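The rule sheet at Lekitham has 21 rules on it, and I wrote most of them, so I have only myself to blame.

It started as a half page. Keep your hands out while the arms are powered. Know where the stop button is before you need it. Then Keith Mottram asked whether "hands" included elbows, and we were off. Rule 9 is now two paragraphs long and mentions sleeves.

The appliance section is the one people complain about. Nothing goes in the microwave during a practice run, and the start key is off limits to the grippers until a person has said "clear" out loud. Tahira Afridi thinks saying it out loud is theater. She says it anyway, in the voice of someone reading a parking ticket. 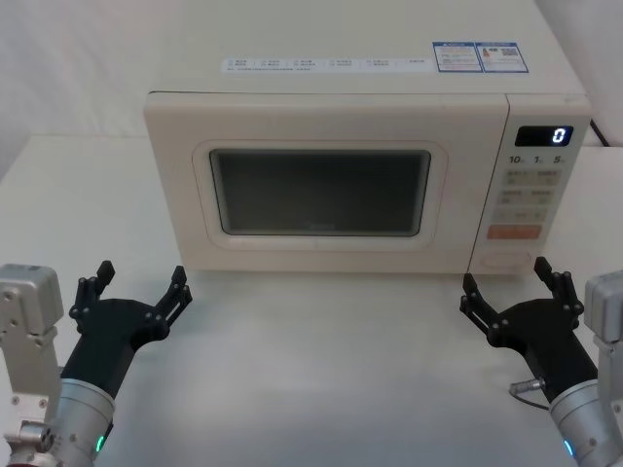 My own favorite is rule 14, fingers open before the arms move in toward anything. It's dull and it has saved us two door handles, both of them on the old toaster oven, may it rest.

Ruth Bunting wants the whole thing down to three rules by May. I asked which three. She said she'd get back to me, and meanwhile could I add one about coffee cups on the controller cabinet. So that will be 22.

If your shop has a shorter list that people really follow, send it over. I'll probably make it longer.

March 12, 2021

3 comments
2 shares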